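4.3 Simulated rehearsal of the bench cell

The arms described in Section 3 were assembled in the shared workshop at Flulden, where bench time is allotted by the hour and the power to the benches is switched off at 22:00. Under these conditions it was not practical to develop motions on the hardware alone. A simulated cell was therefore prepared, in which a motion could be written, run and corrected at home before a slot at the bench was used for it. This section sets out how the simulation was arranged and how its views were used.

The simulated cell was built in Pistoreo, the scene editor adopted by the workshop in September. The arm models were drawn from the parts files of the build, and the joint limits were entered by hand from measurements taken at the bench. Room surroundings were taken from the general library supplied with the editor. No attempt was made to copy the Flulden workshop itself. The authors considered that a faithful copy would have to be altered whenever the benches were moved, and that a room unlike the real one would show more readily when a motion had been tuned to its background.

Motions were written in Letora, a small scripting layer maintained by the second author. Each script states a start pose, a list of waypoints and a closing width for the gripper. The same script is passed to the simulation and to the motor controller without change. Where the two disagreed on the sign of a joint, the correction was made in the controller settings and recorded in the build log, so that scripts written by other members would remain valid.

A total of 893 runs were logged during the period of study. Each run was limited to 300 seconds, after which the arms were returned to the start pose and the log was closed. Runs which ended early because of an error in the script were kept in the log and marked as such. The remaining runs were reviewed by both authors separately, and differences in marking were settled by discussion. Following Wu, a run was accepted only if no part of either arm had passed through a solid surface at any step.

Views from within the cell were saved at the reviewer's request. They were found to be of most use in judging the spacing of the fingers and the attitude of the gripper, both of which are hard to read from joint values. Figure 4 gives two such views from the same simulated interior. The camera angle is steep in the first, and the ceiling and walls should not be taken as a guide to the vertical.
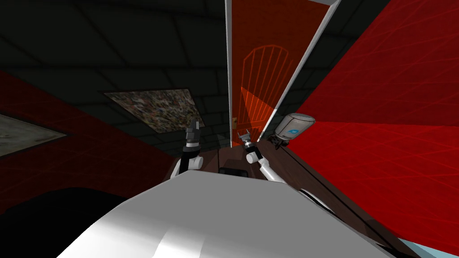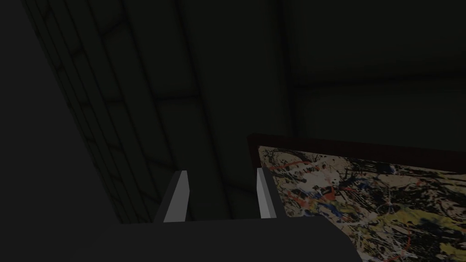 This page was last changed in September.

Figure 4. Views from the simulated cell. First view: both arms reaching forward by the tabletop, with the two grippers at nearly the same height. Second view: a gripper at close range, with nothing held between the fingers.

The low light of the second view was retained in the published figure. Brightening was tried, but it removed the shading along the fingers by which the reviewers judged their angle. For later work it is proposed that a fixed lamp be added to each gripper model, and that its strength be stated in the script header together with the start pose.

Responsibility for the work was divided as follows. Mārtiņš Grigaitė prepared the arm models and took the bench measurements. Hsiu-ying Tseng wrote the scripting layer and kept the run log. Transfer of the accepted scripts to the hardware is treated in Section 4.4.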